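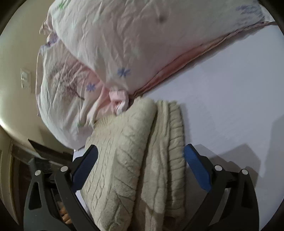 Bendau Institute, Manipulation by Demonstration Group

Tegwen Lewis leads the group's work on household textiles. Her team records each task with a hand-held gripper, and the recordings are used to train a robot arm.

"Knitwear is harder than sheets," Lewis said. "A thick fold springs back, and you have to approach it with the jaws well open."

The group has recorded 716 demonstrations, 211 of them with knitted garments. Bartosz Wasilewska, who reviews them, said he rejects any in which the operator hurries. "The arm will learn the hurry too," he said.

Recording resumes in September.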